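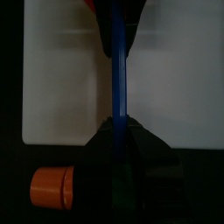

Inent W2 wrist camera kit

The W2 is a small camera and bracket for two-finger grippers. It mounts at the wrist and looks along the fingers, so both tips and whatever lies between them stay in view. Slender parts such as a glossy blue rod can be followed along most of their length, from the bright background down into shadow.

What is in the kit
Camera module with fixed lens
Bracket and four screws
Cable, 2 m
Printed setup sheet

Order number: 2640
Weight with bracket: 83 g

Light and exposure
Exposure can be automatic or locked. With a pale panel behind the work and a dark surface below it, automatic exposure follows the panel and the black fingers lose detail. Lock the exposure on the part, or add a lamp from the side. Strong colors – blue, orange, red – hold up well against both backgrounds. Dark green in shadow does not, and should not be used as a marker color.

Fitting
Remove power from the arm before opening the wrist cover. Fit the bracket, then the camera, then the cable. Leave enough slack for a full turn of the wrist. Repeat the calibration whenever the fingers are changed.

Ordering
Kits ship from Vandilstead every Tuesday. For brackets to fit other wrists, send a drawing of the flange to Fotis Psarras. Repairs go to Fiachra Cullinane at the Skelness workshop.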